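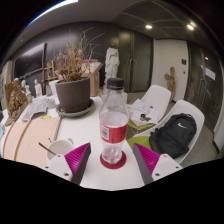
Refill station opens at the Dakisari market hall

I finally made it over to the Dakisari market hall this morning to try the new water refill station, and I have to say, I'm a fan already. It opened in March in the corner where the old phone counter used to be, right between the Moussa bakery and the side doors, and there was a line of people with bottles and jugs before I'd even found my quarters.

The deal is pretty simple. You bring whatever you've got, you put it under the spout, and you press one of two buttons, small or large. Small is 500 milliliters and it's free. Large fills up to 3 liters and costs a quarter, which goes toward the filters. The woman ahead of me had brought a big glass pickle jar (with a very snug lid, she wanted me to know) and it worked just fine.

Temen, the neighborhood group that runs the hall, says the station handled 1,285 fills in its first month. I asked at the front desk how that compared with what they'd hoped for and got a big grin and a shrug. Nobody had set a target, apparently. They did put up a paper chart by the spout so you can follow along, and the busiest day so far came in at 261 fills. That was the day of the seed swap, when half the town was in there with muddy hands and everybody was thirsty. 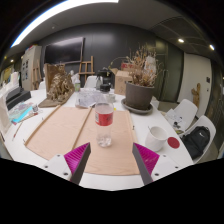

A few people have asked me whether it's okay to keep using a store-bought bottle over and over. The sign at the station says yes for a while, as long as you wash it with warm soapy water, let it dry with the cap off, and toss it in recycling once it gets cloudy or cracked. I'm guilty of carrying the same one until the label peels off, so I've been told! If you want something sturdier, Jodora, the housewares stall near the stairs, has steel ones on sale through the end of the month. I looked at a green one for way too long and then bought a sponge.

Now for the grumbles, and there are a couple. The spout sits low, so anything tall has to go in at a tilt, and the drip tray was brimming when I got there -- I stepped back with one wet shoe. The front desk says a deeper tray is on order. The coin slot is picky too. It spat out my first quarter and took the second, and the man behind me said to push slowly, so try that before you give up.

The station is open whenever the hall is, from 8 a.m. to 7 p.m., and it shuts down for half an hour at 2 p.m. for cleaning. Parking on the bakery side is still a mess with the curb work going on -- use the back lot and come in past the flower stand. Temen is also looking at putting a second spout outside by the bike racks, and there's a sheet at the front desk if you want to add your name in favor. I signed it with my wet shoe squeaking the whole way over.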